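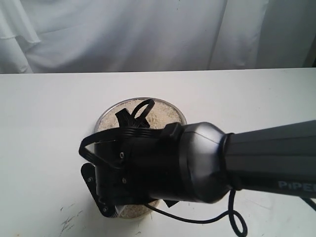
Drurken Grain Handling Set

README for the student project data, version 2
Last edited July 5, 2026

What this is

Recordings made by the Drurken robotics club during its spring project. A robot arm with a black gripper works over a round container of pale, grainy material on a white table. We wanted a set small enough to train on a club laptop and messy enough to be worth the trouble. Blocks and cups had been done by every year before us, and grains behave differently each time you touch them.

The set has 3521 recordings. Each one is a single attempt at a single task, started and stopped by hand by the student at the controls.

Tasks

reach: move from the rest position to a point above the container and hold.
dip: lower the gripper into the grains and lift it out again.
level: push the surface flat with closed fingers.
pinch: close on a small amount and carry it to a second container.

There are 1000 recordings of reach and the rest are split unevenly between the others. Pinch has the fewest. It was added late and it is hard to do by remote control.

Folder layout

raw/ holds the camera recordings as they came off the machine.
joints/ holds joint positions and the gripper opening, one file per recording.
labels/ holds the task name, the operator code and the outcome.
splits/ holds the lists for training and testing.
tools/ holds the scripts for reading and checking the files.

File names match across folders, so a recording in raw has a joints file and a labels file with the same stem. If one is missing, the checking script prints the stem and carries on.

Labels

Outcome is one of done, partly or failed. Two students labelled every recording separately. Where they disagreed, the lower of the two was kept and the field "disputed" was set to yes. For level, "done" means the surface looked flat to both of them, so treat it as an opinion. We had no way of measuring it.

Operator codes are letters. The list that links letters to people is not part of the set and will not be added.

Splits

Use splits/main for anything you want to compare with our results. The split is by session, so recordings made on the same afternoon never fall on both sides. An older split by recording is still there under splits/old. It gives better scores and should not be used — neighbouring attempts look nearly the same.

Running the tools

You need Python and the packages listed in tools/requirements.txt. Start with check.py, then view.py to step through a recording. The option --limit 2000 stops the checker early if your disk is slow. The baseline model, which we called Bistex, is trained with train.py and the settings file next to it. Training from scratch takes most of a night on our machine.

Known problems

The cables along the wrist and gripper move about and sometimes hide the fingers. A model can learn to follow the cables. Masking them helped a little with dip and made no difference to the others.

The gripper hides the middle of the container when it is directly overhead. Don't rely on the camera alone to judge depth.

The table has scuffs on it. They make handy landmarks, and Bistex got noticeably worse when we covered them with paper.

Gripper opening was logged late in the first few sessions. The affected files have "lag" set to yes in labels. We left them in the training list and out of the test list.

Lighting changes between sessions. Blinds open, blinds shut, ceiling lights on one side only. This was not planned and is not recorded.

What it should not be used for

Anything to do with weighing, portioning or food handling. Amounts were never measured. It was made to learn on, and one arm over one table will not tell you much about another.

Credits and terms

Table space and arm time came from the Araújo workshop. The file format is borrowed from last year's project, Duderent, with the force fields removed. Free to use for teaching and club work if you name the Drurken club. Ask first for anything else.

To do

Relabel the disputed pinch recordings in August.
Write down the camera position properly.
Remove splits/old once the report no longer refers to it.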